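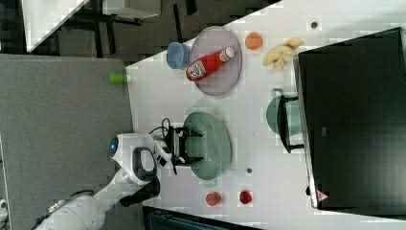
ざるを丸型から楕円に替えるかどうかで迷っています。今使っているのは丸い金網のざるで、縁の内側に麺が挟まるのと、脚の付け根が洗いにくいのが不満です。候補は写真の緑のような、小さい穴が並んだ楕円のものです。右にある両手鍋も似た緑で、色を揃えるならこの組み合わせかなと思っています。ただ、手持ちのボウルは全部丸なので、楕円にすると重ねてしまえません。流しの内幅は52センチ、吊り戸棚の奥行きは37センチです。二人暮らしで、週に三回は麺をゆでます。楕円を長く使っている方、収納と湯切りの使い勝手を教えてください。
投稿者:こむぎ二袋

2 名前:流し台の主
楕円を六年使っています。湯切りは楕円のほうが楽です。長いほうを鍋に向けて置くと、注ぐときに外しにくい。丸だと勢いよく注いだときに麺が一、二本逃げることがありましたが、楕円にしてからは減りました。
収納は期待しないでください。丸いボウルの上に載せると必ず端が浮きます。うちは重ねるのをやめて、シンク下に立てています。

3 名前:ゆば
私は逆で、楕円を買って一年で丸に戻しました。米を研いだあとに水を切るとき、丸いボウルに重ねたまま傾けられるのが便利だったので。楕円だとボウルに沈まず、縁で引っかかって止まります。麺専用なら良いと思いますが、ざるを一個しか持たないなら丸を勧めます。

4 名前:こむぎ二袋
ありがとうございます。米は炊飯器の釜で研いでいるので、ボウルに重ねる使い方は野菜を洗うときくらいです。一個で済ませたい気持ちはあります。シンク下に立てるというのは、何かに差しているのですか。

5 名前:流し台の主
ファイル立てです。事務用の幅の広いやつに、ざると鍋のふたとまな板の小さいのを入れています。水が落ちるので底に布巾を敷いて、週に一度替えます。

6 名前:三角コーナー廃止
穴あきタイプは穴の大きさを先に確認したほうがいいです。そうめんを流すと穴から先が出て、裏で折れます。もやしのひげも出ます。パスタやうどんなら問題なし。冷凍のブルーベリーを洗うのにも向いています。
前にSulwoodの店頭で見たものは、底の中央だけ穴が少なくて水がたまりました。底を手で触って、平らか少し膨らんでいるかを見るといいです。

7 名前:Gilles Pruvost
フランス人ですが、日本に住んで長いです。私の家では楕円を流しに渡して使う習慣がありました。でもそれは取っ手が長くて流しの縁にかかる種類です。写真のような、置くだけのものは流しの中に置くことになります。流しの底が汚れていると気になる人もいます。どちらの種類を探していますか。

8 名前:こむぎ二袋
置くだけのほうです。渡すタイプも考えましたが、うちの流しは手前の縁が斜めで滑ります。
そうめんの件は盲点でした。夏は毎日のように食べます。

9 名前:ゆば
それならなおさら金網でしょう。そうめんは金網が一番です。縁に挟まるという不満は、縁を巻いてあるざるの話で、縁が一体になっているものを選べば出ません。ざるの形より作りの問題だと思います。

10 名前:流し台の主
>>9
縁の一体になった金網は高いです。Khokharのを調べたら、小さいので3,000円しました。楕円の穴あきならその半分以下で買えます。そうめんだけは茶こしの大きいのみたいな柄つきで受ける手もあります。

11 名前:ゆば
>>10
それだとざるが二個になります。スレ主は一個で済ませたいと書いていますよ。

12 名前:流し台の主
柄つきは引き出しに入るので、場所としては一個に近いです。うちはそうしています。

13 名前:ゆば
一個と二個は違います。

14 名前:ねぎ坊主
横からすみません。ざるではなく鍋のほうが気になりました。麺をゆでるなら両手鍋は湯切りのときに両方ふさがりますよね。うちはMostonの片手鍋で、左手でざるを押さえながら流しています。両手鍋の人はざるをどうやって固定していますか。

15 名前:三角コーナー廃止
固定しません。流しの底に置いて、上から静かに注ぎます。軽いざるだと湯の勢いで動くので、下に濡れ布巾を一枚。鍋の重さを考えると、満水の片手鍋のほうが怖いです。手首をやったことがあるので、うちは両手鍋しか使いません。

16 名前:Delyth Kneath
うちも両手鍋です。取っ手が黒いと熱くないように見えますが、火が横から回ると普通に熱くなるので、ミトンは出しておいたほうがいいです。
あと、鍋とざるの大きさの関係も大事だと思います。鍋いっぱいに二人分ゆでたら、ざるの縁から湯があふれたことがあります。ざるは鍋より一回り大きいくらいでちょうどいいです。

17 名前:こむぎ二袋
鍋の直径は測っていませんでした。あとで測ります。
両手鍋は今も使っているので、注ぎ方は今のままで大丈夫そうです。

18 名前:水玉
色を揃えるのは賛成です。うちは白い台に白いざるで、汚れは見つけやすいのですが、うっかり上に物を置きます。くすんだ緑なら白い台の上でも場所がすぐわかるし、ラベンダー色の皿や水色のコップと並べても喧嘩しない色ですね。

19 名前:ゆば
色で選ぶと後悔しますよ。トマトソースの鍋を受けたら淡い色は染まります。うちの楕円を手放した理由の半分はそれです。カレーうどんの汁も駄目でした。

20 名前:水玉
>>19
すぐ洗えば落ちませんか。うちは白でも染まっていません。

21 名前:ゆば
すぐ洗えない日もあります。食べてから洗うので。

22 名前:流し台の主
染まったら台所用の漂白剤に浸けています。材質によっては使えないものがあるので、表示は見てください。浸けるときに楕円は洗い桶に入らないことがあって、そこは丸の勝ちです。

23 名前:ケチャ
皿の上のケチャップが横になっているのを見て思い出したのですが、皆さんケチャップは立てていますか、寝かせていますか。うちは冷蔵庫のドアポケットが浅くて、棚に寝かせています。残り少なくなると出てこないので困っています。

24 名前:三角コーナー廃止
ふたを下にして立てる一択です。ドアポケットが浅いなら、背の低いコップに逆さに挿しておけば倒れません。

25 名前:ねぎ坊主
うちは寝かせています。使う前に手首で何回か振れば出てきます。逆さにするとふたの周りに汁がたまって、開けたときに飛ぶのが嫌です。

26 名前:三角コーナー廃止
>>25
それはふたを拭いていないからでは。

27 名前:ねぎ坊主
拭いています。

28 名前:Gilles Pruvost
ケチャップの話は別のスレッドにしませんか。調味料の板に「ドアポケットに入らないもの」というのがあります。

29 名前:ケチャ
失礼しました。そちらに書きます。

30 名前:こむぎ二袋
鍋を測りました。内径22センチでした。Delythさんの言うとおり一回り大きくすると、楕円なら長いほうが30センチ前後になりそうです。吊り戸棚には入りますが、今はそこに土鍋があるので、上に載せるか立てるかになります。
シンク下を見たら、排水管の左に縦長のすき間がありました。高さは38センチです。ここにファイル立てを置けば入ります。

31 名前:流し台の主
十分です。排水管に触れる位置だと、結露で底がぬれることがあります。指二本分は空けてください。

32 名前:Delyth Kneath
掃除のときに全部出すことになるので、ファイル立ては底に穴のない、持ち手のついたものが楽です。うちはZetowのを使っていて、布巾ごと引き出して洗っています。

33 名前:ゆば
反対ばかり書きましたが、場所が決まっているなら楕円でもいいと思います。そうめんだけはどうするか決めておいたほうがいいです。

34 名前:こむぎ二袋
そうめんは今の金網を夏だけ出して使うことにします。結局二個になりますが、金網は土鍋の中に入れておけます。土鍋を使うのは冬なので、入れ替わりでちょうどいいです。

35 名前:水玉
土鍋の中は思いつきませんでした。うちは土鍋にカセットこんろのボンベが入っています。

36 名前:三角コーナー廃止
土鍋にしまうときは、金網を完全に乾かしてからにしてください。湿ったまま入れて、次の年に開けたら土鍋のほうがかびていたことがあります。新聞紙を一枚はさむといいです。

37 名前:こむぎ二袋
わかりました。新聞は取っていないので、キッチンペーパーにします。
週末に店で底の形と穴の大きさを見てきます。色は淡い緑があればそれ、なければ紺にします。

38 名前:ゆば
紺なら染みは目立ちませんね。

39 名前:こむぎ二袋
買ってきました。淡い緑の楕円で、底は少し膨らんでいます。うどんを二玉ゆでて流してみたところ、穴から出たのは切れ端だけでした。ざるが軽くて少し動いたので、次は濡れ布巾を敷きます。ファイル立てはまだ買っておらず、今は水切りかごの横に立てかけています。

40 名前:流し台の主
しばらく使ったら、立ててしまったときの乾き具合も書いてください。うちは長いほうを下にすると縁に水が残るので、短いほうを下にしています。

41 名前:こむぎ二袋
短いほうを下にしてみます。一か月くらいしたらまた書きます。

最終更新:1月

トップ 台所の板 調味料の板 収納の板 新しい書き込み 前のスレッド 次のスレッド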